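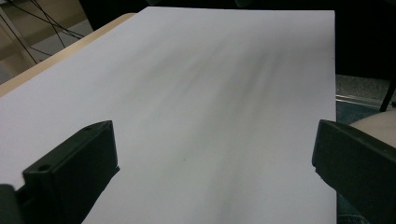 Table paper is plain paper laid flat over a tabletop to give a clean, even working surface. It is used for drawing, cutting, sorting small parts, gluing and children's crafts. It differs from a tablecloth in that it is thrown out or recycled after use, and from a blotter in that it is not meant to soak up ink.

Materials

Most table paper is white and uncoated. A matte finish is preferred for close work, as a glossy one throws glare back at the user. Shadows falling on matte paper tend to have soft edges, and the paper itself takes on the colour of the lighting – greyish or faintly purple under cool lamps, cream under warm ones. Small specks and bits of grit show up clearly against white, which helps when sorting beads, seeds or screws.

Sizes

Paper is sold in loose sheets, pads and rolls. A common roll width is 600 mm. The Edmont pad holds 17 sheets, glued along one short side. Clavach sells single sheets in flat packs of 10. Rolls keep a curl after cutting and are usually turned curl side down, or weighted at the corners until they lie flat.

Laying

The table is wiped and dried first. The sheet is set square to one edge and smoothed from the centre outward. It may cover the whole top or leave a strip of bare wood along one side, where tools and cups can be kept off the paper. Tape is placed on the underside of the table where possible – on oiled or waxed wood it holds poorly, and on soft finishes it can lift the surface.

Care and disposal

Clean sheets can be turned over and used again. Sheets marked only with pencil or ink can normally go in paper recycling. Those with glue, paint or grease are treated as garbage under most local rules. Unused stock is stored flat in a dry place.

See also

Butcher paper
Cutting mat
Desk pad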